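ok wire arm build thread, picking up where I left off last night. new fingertips are on. filed the notches a bit deeper, took 41 min and most of a thumbnail

bench gripper cam, arm has the white wire. finally holding something this thin
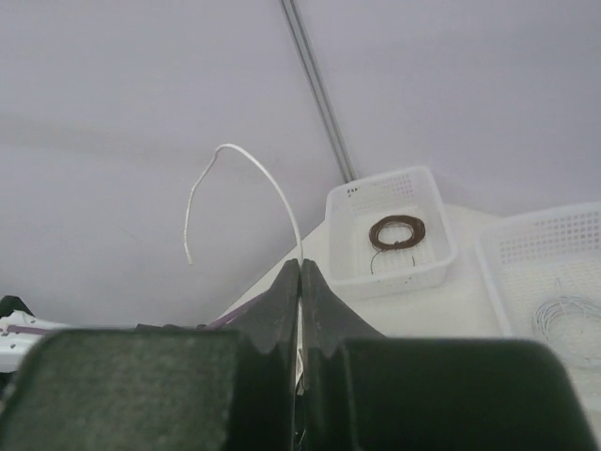
white wire in the fingertips, brown coil in the small basket behind

the old tips were flat all the way up and thin stuff just rolled out sideways. tapered ones were Minttu's idea, she drew them at the Clutden shop on the back of a reciept

grip force is at 145 right now, out of 200. below 100 it slips when the wrist turns. above that I get dents in the insulation so theres a narrow window to live in 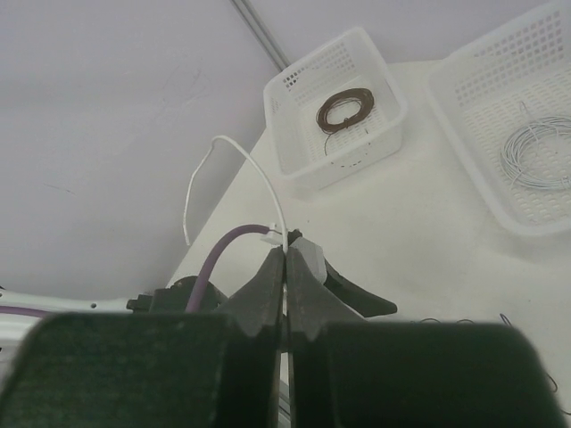 next problem is the loop. wire has a mind of its own, the free end never points the same way twice. thinking I regrip closer to the end, then go for the connector

Kalevi says use a funnel. Kalevi always says use a funnel. might use a funnel

also need to print a spare set of tips before the Clavirska printer gets moved, its booked up to December

will post the tip files once I fix the screw holes, they're off by a hair on the left one. more tmrw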